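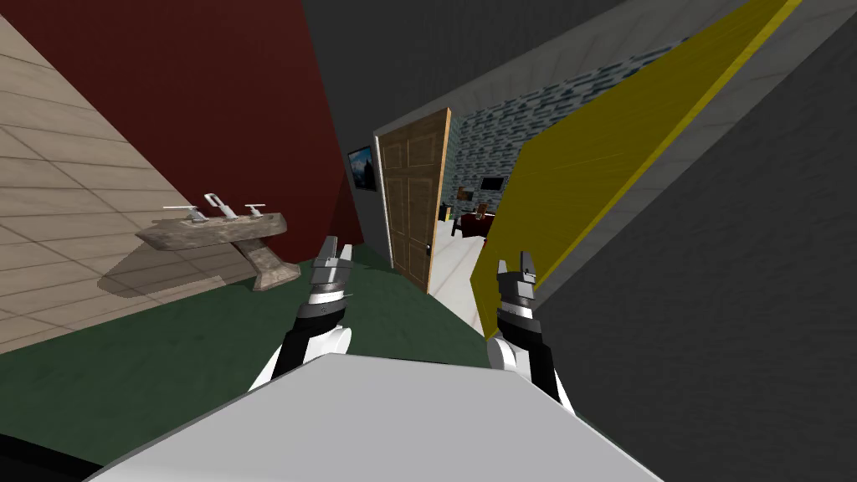 A Sunday at the Kullden open day

Home | Visits | Notes | Contact

I had been meaning to get over to Kullden ever since they moved into the old Trengate building, and on 10th May I finally did, with a thermos and far too many questions. The software floor was the part I came for, and I stayed so long that I missed lunch (no regrets, the sandwiches looked tired).

Vittoria Pace, who leads the planning team, had the simulator running on a big monitor and let us all crowd in. The robot has two arms, and its practice rooms are like a cheerful dollhouse: green carpet, a maroon wall, a stone washbasin with cross-shaped taps, a wooden door standing open to the next room. The view was tipped right over to one side, and both grippers were open and empty.

Their planner is called Psarras, and it works out a path for each arm and then checks the pair against each other before anything moves. A second tool, Paralell, runs the same task through 123 rooms overnight, with different walls and furniture in each. Six of us got to change a setting and watch the replanning, and mine took three tries before it found a path past the basin. I was so pleased you would think I had written it myself!

There is another open day in July. Park behind the building, and wear a sweater, as the server room door gets left open.

We use cookies to remember your settings. Accept | Manage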